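Kernstead Redow Table Protector, Round

Heat-resistant under-cloth for round dining tables
Sold by the piece, cut to order

Overview

The Redow is a padded protector that lies between the table top and the tablecloth. It has a soft brushed face underneath and a wipeable white face on top. It is intended for everyday use on varnished, waxed, painted or veneered tables and stays in place without clips or elastic.

The protector is supplied as a plain disc. Diameters run from 90 cm to 150 cm. Tables with an extending leaf need the oval version, Redow Long, listed separately.

Construction

Top face: white vinyl, lightly embossed to hold the cloth
Core: needled polyester felt
Under face: brushed cotton
Total weight: 600 g per square metre
Thickness: 6 mm
Edge: cut and sealed, no hem

The edge is left without a hem so that no ridge shows through a thin cloth. A hemmed edge can be ordered but adds to the delivery time.

Measuring

Measure across the widest part of the table top, edge to edge, in two directions. If the two figures differ, use the smaller one. The protector should finish level with the edge of the table or slightly inside it. An overhang will curl upwards and lift the cloth.

Tops with a bevelled or rounded edge should be measured to the start of the curve only.

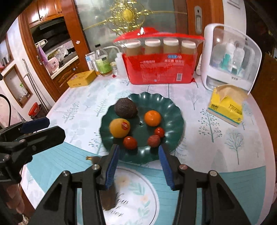
Cloths in cotton, linen, polyester and most blends grip the embossed face well. Oilcloth and other coated cloths may stick to it in warm rooms - for these, order the Clemico top face, a matt textile finish in place of the vinyl. The Clemico finish is not wipeable and must be sponged.

Heat

Serving dishes and plates from a warm oven may be placed on the cloth directly. Pans straight from the hob need a separate trivet. The protector is not an ironing surface.

Care

Wipe the top face with a damp cloth and mild soap. Do not machine wash, tumble dry or bleach. Spills that reach the under face should be blotted and the protector left to dry flat before it goes back on the table.

Store rolled, white face outwards. Folding leaves a crease which may take several days to drop out. A new protector should be unrolled and left flat overnight before use.

Ordering

Standard diameters are dispatched in about 7 working days. Other diameters are cut singly and cannot be returned unless faulty. Delivery is free on orders over £35.

Related items: Redow Long (oval), Cervantes napkin set, Clemico table runner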